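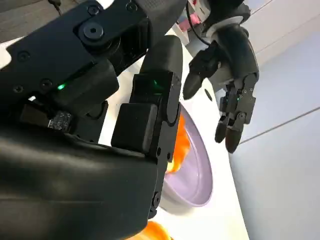
I have been putting off the hand comparison since before Christmas, mainly because swapping hands on the arms takes most of a morning and I am not fond of small screws. It is done now, or the first half is, so I am writing it up while I still remember which notes go with which run.

The question was a simple one. We have used two-finger grippers at Andport for as long as I have worked there, and they are fine for boxes, blocks and anything with flat sides. They are less fine for food. Roland Lambert wanted to know if five-fingered hands would do better at moving soft, round things on and off a plate, and whether the extra wiring and the extra money would be worth it. I said I would spend a fortnight on it.

For the test I used a round plate with a raised rim and a couple of buns made to look like small pumpkins, cream with orange stripes. They are a good shape for this. The grooves give the fingertips somewhere to settle, but the top is rounded and there is no obvious place to pinch. The task is to take a bun off the plate and set it on the table, or the other way about, without moving the plate more than a finger's width. I wrote down a pass or a fail and a short note for each go.

With the old two-finger grippers I did 81 attempts. The usual failure was squeezing. The Bianchini controller we run them from has a force limit, but the lowest setting is still on the firm side for bread, and by the end of a session the buns had flat patches. The second most common failure was catching the rim on the way down, which pushed the plate along before the jaws had closed on anything.
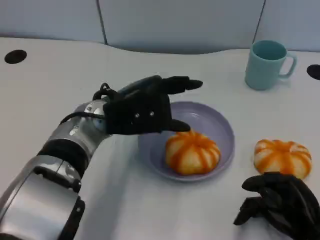 The five-fingered hands are slower to set up. Each finger has its own closing speed and its own limit, and the thumb has to be told where to be before the rest start to move. I spent the whole of the first day with the thumb arriving late, so the bun rolled out under the palm. The cure was to bring the thumb down outside the rim first, pause, and then bring the fingers over the top. It looks fussy but it works most of the time.

Approach angle mattered more than I expected. Coming straight down from above is what I would do with a gripper, and I carried on doing it out of habit. Coming in from the side, with the palm down and the fingers nearly flat, is much better. The fingers pass over the rim and there is still room to curl them. I have moved the starting position for the left arm to suit, low and to the left of the plate, and I now leave the right arm parked with its fingers half closed until it is needed.

Cameras next. We have one looking down from head height and small ones at the wrists. I ran everything three ways: head only, wrist only, and both. Head only is good for finding the plate and poor for the last bit, when the hand covers the thing it is meant to be picking up. I had hoped the wrist cameras would fix that. They do help, but a large part of the view is taken up by the hand, and a finger tends to sit right in front of the bun. With the two-finger grippers the wrist view was far clearer. I would call this the main thing against the new hands. A different mounting bracket might get round it – I have drawn one and sent it off to Zaltlow to see what they would charge.

Both together gave the best results, though it costs a little time on each move while the software makes up its mind. For bread that is fine. For a packing line it would not be.
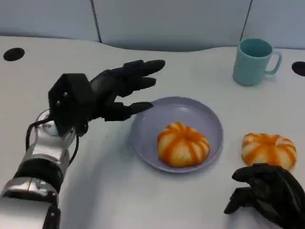 Page last changed: February 2024

A few people wrote in after the first version of this post, so I have added some notes.

On cost: the hands came to just over 2,000 for the pair on loan terms, and I can't say what they would be to buy. The cables are extra. I would order spares of those at the start, as the loops at the wrist catch on things if you leave them too long and pull tight if you don't.

On the controller: yes, I did try Protedness as well as the Bianchini one. It handles the separate fingers better and the screens are easier to read. It also dropped its connection 11 times in a week, and each time I had to put the arms back to their starting position by hand. I have gone back to Bianchini for now and will look again when the next update is out.

On the mug: I have not started on handles yet. That is the next job, and I expect the thumb timing will all need doing again.

The full log has 396 rows, counting both kinds of hand and all the camera settings. I need to tidy the notes column before anyone else can make sense of it, but I will send it to anyone who asks.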